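Tatstead Giving Records

A table of small donations made by phone to local charities, with the scripts used to clean it. Collected through the Ondesero payment page and prepared at the Ostgate office. 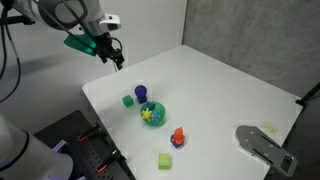
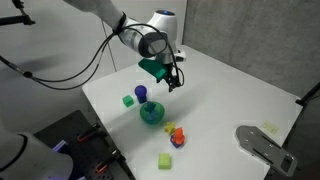
What is in the table

There are 2,957 rows, one per completed donation. Refunded and abandoned payments were removed before export. The file is comma-separated, UTF-8, with a header row.

Columns

donation_id – random string, not linked to the payment provider's own reference
charity_code – short code, see charities.csv for the full list of 30
amount_cents – whole number, US cents, before fees
fee_cents – whole number, blank if the charity's plan has no per-payment fee
channel – one of 4 values: poster, receipt, web, event
repeat – 1 if the donor ticked the monthly box, otherwise 0
hour – local hour of the payment, 0 to 23

Donor names, emails and phone numbers were never part of the export. Dates were dropped and only the hour was kept.

Known problems

Receipt codes printed for the Magbanua food bank pointed to the web form for part of the collection period. Those rows are marked web and can't be separated out.

The event channel is mostly evening payments. Don't read the hour column as a general pattern of when people give.

A donor who gave twice shows up as 2 unrelated rows.

Amounts over the page limit were taken by bank transfer and are missing – totals per charity will be lower than the charities' own books.

Using the scripts

Run clean.py first, then totals.py. Both expect the CSV files in a folder named data next to the scripts. Output goes to out, which is overwritten on each run. Python 3 is enough, no extra packages.

Terms

Free to use for research and teaching. Please name the Tatstead Giving Records as the source. Don't try to match rows to individual donors. Charities may ask for their rows to be taken out, so check for a newer version before publishing totals.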